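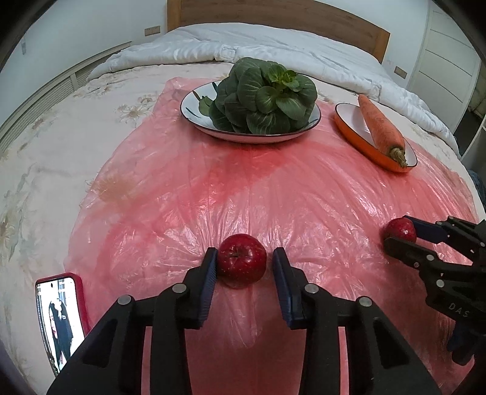 Red apple on pink plastic sheet

From: Randa Bitar
To: supplier-security list
Date: 23/01/2023
Subject: Re: Fleststead draft security schedule, clause 7

Rodica, thanks for getting the draft out to everyone before the consultation closes. Replies are inline as far as I could manage it, and then there are a few points of my own at the end about logging and the wording on subcontractors.

Rodica Manole wrote:

> The council has put out the new security schedule for comment. It will be
> attached to every contract where the supplier handles residents' data,
> including the small ones. The main change from the old version is clause 7,
> which asks suppliers to report any "security event" within 4 hours of
> becoming aware of it. The old schedule said 2 working days.
>
> I have read it twice and I still can't tell what counts as an event. The
> definitions section lists attempted access as well as successful access.
> If that is meant literally, we would be reporting every failed login.
>
> There is also a line saying that the council may ask for "all relevant
> logs" but it doesn't say for how long we have to keep them. Does anybody
> know what Mukbridge did with theirs? I thought they had gone through the
> same exercise.

Mukbridge did go through it, and I sat in on the supplier meetings. Their first draft had the same problem with attempted access. Several of us wrote in, and the final text says an event is reportable when it has affected council data or when the supplier has good reason to think it might have done. Failed logins are mentioned separately and only have to be kept in the logs. I can send you the paragraph if you want to quote it, though I would suggest putting it in your own words, as the two legal teams don't like being told to copy each other.

On the 4 hours, I have less of a problem with it than you do, provided they are clear about what the first report has to contain. In the draft it looks as if the full form at Annex B has to be filled in straight away. It asks for root cause, the number of residents affected and the steps taken to stop it happening again. You will not have any of that after 4 hours, and a supplier who tries to fill it in will either guess or leave it late. A phone call and a short email saying what has been noticed, which systems are involved and who to ring should be enough for the first stage. The longer form can follow.

> We are a small company and we don't have anyone on call at night. If an
> alert arrives at ten in the evening, the earliest that anyone will look
> at it is the following morning. Are we in breach?

The clock starts when you become aware, so on a plain reading you are fine if the alert sits unread in a mailbox until the morning. The trouble is the last sentence of clause 7, which says that a supplier is "deemed aware" from the time any automated system raises a notification. I missed it the first time. It means that a monitoring tool sending an email at ten in the evening starts the clock, and you would be out of time before the kettle was on.

I would push hard on that sentence. It punishes suppliers who have monitoring in place. Somebody with no alerts at all would only ever be aware when a human noticed, so they would have a much easier time complying than you would. I am sure the people drafting it didn't intend this, and if it is pointed out politely I expect they will take it out. Mukbridge never had the sentence, so I don't know where it came from. 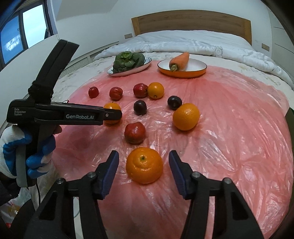 If they insist on keeping something of the kind, a fallback would be to say that the supplier must have a named person who reviews alerts at the start of each working day, with the clock running from the time of the review. For contracts covering out-of-hours services they could ask for more, and pay for it.

> Clause 9 says that we have to get the council's written agreement before
> using any subcontractor who might have access to the data. We use Voicu
> for backups and Zorkon for the ticket system. Do we have to ask
> permission for both, and what happens if the answer is no?

I would read it as covering both. Backups certainly, as the copies contain residents' data even if they are encrypted. The ticket system depends on what your staff paste into it. Ours are told to keep personal details out of tickets, and every time I check there is a screenshot with somebody's address on it. So I have stopped arguing that ours is out of scope and simply put it on the list.

What you want in your reply is a transition period. Existing subcontractors should be declared within a fixed time of the schedule being signed, and treated as agreed unless the council objects. Without that, every supplier will technically be in breach on the first day. The draft also doesn't say how long the council has to answer a request. Ask for a limit there too. We once waited from September until well after Christmas for a yes on a change of hosting company, and had to keep paying the old one in the meantime.

Now my own points.

Logging. Clause 12 asks for "all relevant logs" on request, as Rodica says, with no retention period. I think they should pick one. Whatever they pick, suppliers need to be able to price it. Storage for ordinary authentication logs costs next to nothing, but if they mean full network logs the bill is very different, and small firms will either add it to the price or quietly not do it. It would help if the schedule listed the types: logins, changes to permissions, administrator actions, exports of data. I would leave network traffic out unless the contract is for hosting.

They also need to say in what form the logs are to be handed over and how. At present there is an email address in Annex C and nothing else. I am not going to send login records for other customers' staff by ordinary email, and I don't think the council would want me to. Some of our logs are shared between customers and will have to be filtered before they go anywhere, so "immediately on request" is not realistic either.

Audit rights. Clause 14 allows the council to inspect premises with 2 days' notice. I have no objection to being inspected, but a good many people on this list work from home or rent desks in shared offices. Somebody should ask what the premises are in that case. My own suggestion is that for contracts under a certain value a written questionnaire and a video call will do, with a visit only after an incident.

The questionnaire itself is 27 pages. I filled in the trial copy and a fair part of it asks the same thing in different places. Questions on password policy appear under "Access", under "Staff" and again under "Devices", with slightly different wording each time, so that you can't paste the same answer. It also still asks whether passwords are changed every month, and marks you down if they aren't. I have written a separate note on this and will send it to the consultation address with our company reply. Anyone who wants a copy can ask me off-list.

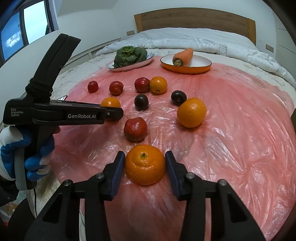
A mandarin, with a red apple, an orange and plums behind

Insurance. There is a new requirement to hold cyber cover, with the amount left blank in the draft. Please ask about this if you reply. Our broker would not give me a quote without the figure, and the premium depends a great deal on whether the policy has to name the council. It would also be useful to know if they will accept cover that forms part of a wider professional policy. Mukbridge does, on production of a letter from the insurer.

Training. No complaints from me here. Once a year for everyone who touches the data, with a record kept, is what most of us do anyway. The only thing I would change is the bit that says the training must be "approved", as it doesn't say by whom.

As for how to reply, I would rather see several separate letters than one joint one. A joint letter gets counted as a single response - I checked this with the procurement team at Fleststead and they confirmed it. By all means use anything I have written above, but add your own circumstances, especially if you are a small firm. The form on the website has a character limit on each box and cuts your text without warning, so write it in a document first and attach that. Attachments are accepted even though the page doesn't say so.

Rodica, could you put the clause numbers in the subject line if you start new threads on any of this? I have trouble finding things in the archive, and clause 7 will need a thread to itself if the deemed aware wording stays in.

I haven't looked at the appendix on encryption yet. If anybody has, please post what you made of the section on portable drives, as it seems to refer to a standard that isn't in the list of references.

Regards,
Randa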